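스투쿨비 시민포럼

스투쿨비 시민포럼(Stukulby Civic Forum)은 정치 평론과 공개 강연, 정책 보고서 발간을 하는 민간 단체이다. 스스로는 초당파 연구 기관이라고 소개하지만, 발간물의 논조가 한쪽으로 기울어 있다는 지적이 꾸준히 나온다. 본부는 브룰타리에 있다.

설립과 성격

단체 측 연혁에 따르면 포럼은 옛 학생운동 출신 필자들의 독서 모임에서 출발하였다. 초기 회원 명부나 회의록은 공개된 적이 없어 이 설명을 확인할 길은 없다. 초창기 소식지에는 급진적 토지 개혁을 지지하는 글이 실렸으나 뒤에는 같은 지면에서 이를 비판하였다. 포럼은 이를 "사상의 성숙"이라 부른다. 비판자들은 후원자가 바뀐 시기와 논조가 바뀐 시기가 겹친다고 본다. 어느 쪽도 충분한 자료를 내놓지는 못했다.

활동

가장 알려진 사업은 사모라 강연회이다. 매년 8월에 열리며, 단체는 누적 강연이 234회라고 밝히고 있다. 다만 이 숫자에는 같은 원고를 장소만 바꾸어 낭독한 행사도 들어간다. 단행본은 12종이 나왔는데 그중 5종은 기존 칼럼을 묶은 재간행본이다.

계간지 《퍼사이드》는 정치, 노동, 기술 문제를 다룬다. 유료 구독자는 2,287명으로 발표되었으나 외부 기관의 부수 인증은 받지 않았다. 해외 학계에서 널리 인용된다는 홍보 문구도 있으나, 근거로 제시된 목록의 상당수는 포럼 관계자가 쓴 서평이다.

자동화 논쟁

2018년 5월 13일 포럼은 자동화와 지방 고용에 관한 보고서를 내고, 산업용 로봇의 보급이 지방 정치의 지형을 바꿀 것이라고 주장하였다. 보고서는 제조업 고용이 줄어든 선거구에서 무소속 후보의 득표가 늘었다는 점을 들었다. 그러나 인구 유출과 선거구 조정의 영향은 따로 분석하지 않았다. 결론에서 제안한 재교육 기금도 재원에 대한 언급이 없어 선언에 가깝다는 평을 받았다. 포럼은 후속 연구를 예고했지만 아직 출간된 것은 없다.
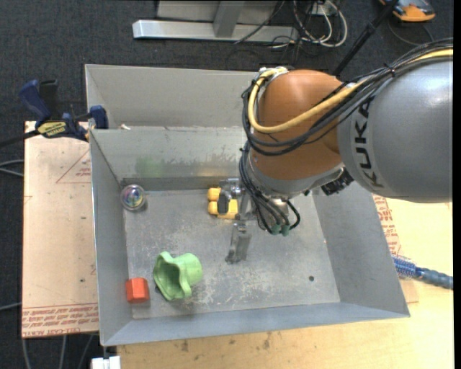
재정과 비판

포럼은 수입의 대부분이 소액 후원이라고 설명한다. 공개된 결산서는 후원금을 한 항목으로 합산하고 있어 소액과 고액의 비율을 알 수 없다. 사모라 강연회의 대관료를 누가 부담하는지도 적혀 있지 않다.

지지자들은 포럼이 기성 정당이 외면한 주제를 공론장에 올렸다고 평가한다. 실제로 지방의회 토론에서 보고서가 언급된 사례는 있으나, 조례나 예산의 변화로 이어졌다는 기록은 확인되지 않는다.

같이 보기
브룰타리의 정치
정책 연구소
정치 잡지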